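Snack Run: The Packing Gallery

The October trip to Hutemton is a long one, and the food stop at Iten closes early, so we pack our own. The budget was 40 dollars. The debate over what counts as a snack lasted longer than the shopping did. Chips went on the list unopposed. Everything else had to be argued for.

Before the bag
A crumpled paper bag and more packets than anyone will admit to wanting.

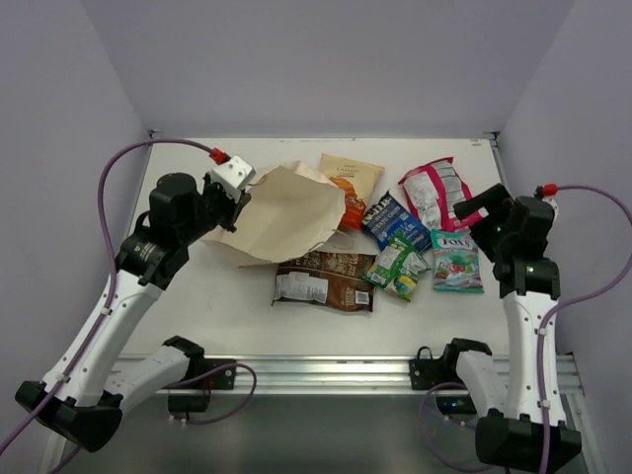

The rule from last year still stands: heavy things at the bottom, chips on top, and whoever packs the chocolate gets no say in who carries it. Kwabena Bonsu wrote this rule and has broken it on all 3 trips so far.

On paper bags
We switched to the kind with twisted handles after Calvo, where a flat-handled one gave up in a parking lot — a slow and very public event.
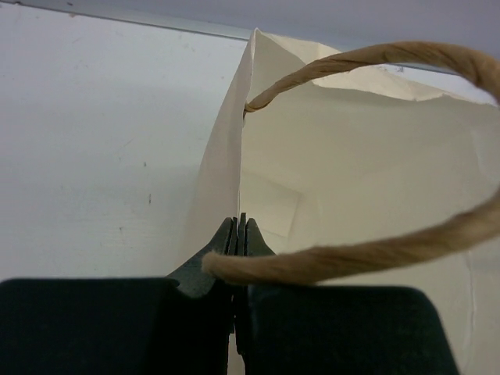
They fold flat in the glove box, too, which is more than can be said for the cooler. The cooler rides in the back seat and gets its own seat belt.

Filling up
Packets go in standing, like books. You can find the one you want without digging, and you can see who took the last one.

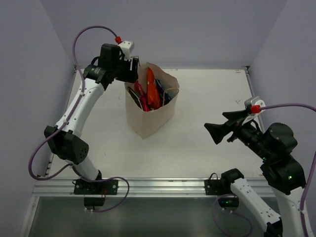 Red, blue and one dark horse, some already leaning.

Stragglers
There is always a packet that gets picked up, reconsidered and picked up again. Some 44 miles down the road, at the Prakham turnoff, it will be the only one anybody asks for.

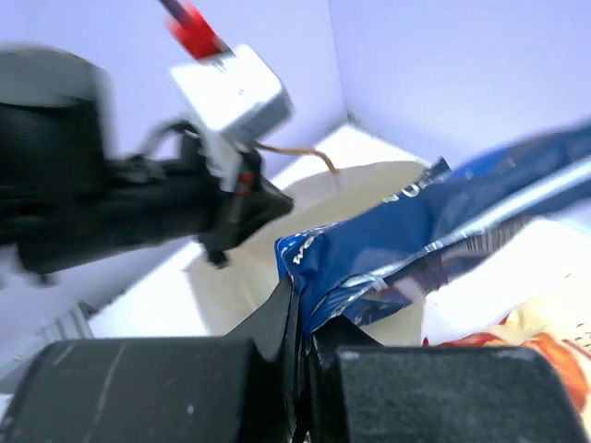 Ayman Haddadin writes: Standing them up is fine until the first sharp curve. Put a rolled sweatshirt down one side and they stay put. Also, you forgot napkins again.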